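Ashley Wainwright has run the dish room at the Cameo for longer than any cook has worked upstairs, and she doesn't like the word dishwasher. It's the name of the machine, she says, and the machine is the easy part.

The Cameo is a dinner hall in Clostdale that does weddings, retirement parties and a lunch for the public on Thursday. On a busy night it seats 200. The dish room is down a short ramp behind the kitchen, and Wainwright agreed to talk there at two in the afternoon, when the lunch things were done and the evening crew had not come in.

She started at 19, at a hotel that has since closed. "They gave me an apron and pointed," she says. "The man who was leaving showed me where the soap was. I think he talked to me for as long as it took him to get his coat on."

She learned the rest by getting it wrong. She stacked wet glasses inside each other and couldn't get them apart. She put carbon steel knives through the machine and had to explain it to the chef who owned them. She let the rinse tank fill with food scraps because it hadn't occurred to her that there was a screen at the bottom.

What she teaches new people now is mostly about order. Glasses go first, while the water is clean. Then silverware, which has been soaking since the first table was cleared. Plates come next, then serving dishes, and the greasy pans last of all. When a cook comes down the ramp at eight and wants one sauté pan right away, she has a separate sink for that.

"You can be fast or slow, I don't mind," she says. "Slow people who keep the order finish before fast people who don't. I've watched it for years. But when it's somebody's first Saturday and the plates are up to their chin, they don't believe me."

I asked what gives her the most trouble. She said starch. Rice, potatoes and pasta water dry onto metal like paint, and hot water makes it worse. She soaks anything starchy in cold water first, then scrapes it with a plastic scraper, then washes it hot. Eggs are the same. For burned sugar she does the opposite and uses the hottest water she can get, with no scrubbing until it has let go by itself. 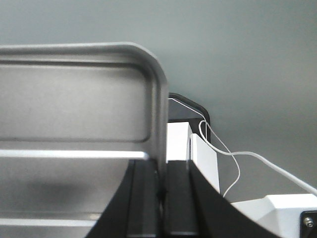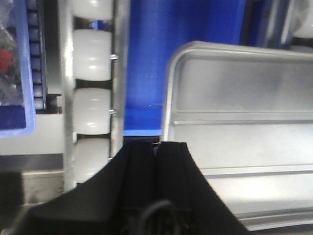
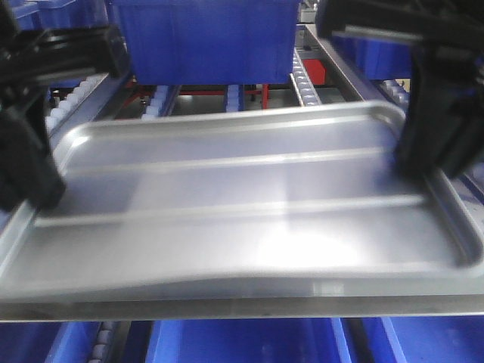
According to Mirsad Kolev, cold water is only half the answer for rice, and a handful of salt in the soak saves ten minutes of scraping. Wainwright has heard this before. She has tried the salt and says it made no difference that she could see, and that they have agreed to stop discussing it during a shift.

Neither of them will use steel wool on anything that food touches. It sheds, and the scratches it leaves hold grease. She would sooner soak a pan overnight and be short one pan for breakfast.

The money in a dish room is in the things that don't come back. Wainwright keeps a page taped inside the cupboard door where she writes down what is missing. In January the Cameo bought new teaspoons, 130 of them. By spring there were 112. She doesn't think people steal them. They go out with the table scraps when the clearing is rushed, and they make very little noise going into a garbage bag.

"A magnet over the bin helps," she says. "Some spoons won't stick, though. You have to look."

The room itself has changed less than she expected. The current machine is a Sollden, the third she has worked with here, and she likes it because the door stays up when you lift it. The one before would drift down on your wrists. She wanted a floor with better drainage at the same time and didn't get it. She buys her own shoes, and replaces the insoles more often than the shoes.

Her hands are the other thing. She wears cotton gloves under the rubber ones and changes the cotton pair at every break. When she was younger she went without, and her knuckles split each winter.

I asked whether she had ever wanted to move up to the kitchen. She was offered it, she says, 2 times, by different chefs. She tried it once for a summer, on salads.

"It was fine. I was all right at it," she says. "But at the end of the night you wipe your station and there's still a mess somewhere, and it's going to somebody else. Down here I turn the light off and everything's clean. I go home and I don't think about it."

She does not wash the dishes at home. Her son does, and he stacks the bowls facing the wrong way. She has mentioned it to him.

The evening crew came down the ramp at four. One of them was new, a student from the Cropper side of town, and Wainwright went to show him the screen at the bottom of the rinse tank.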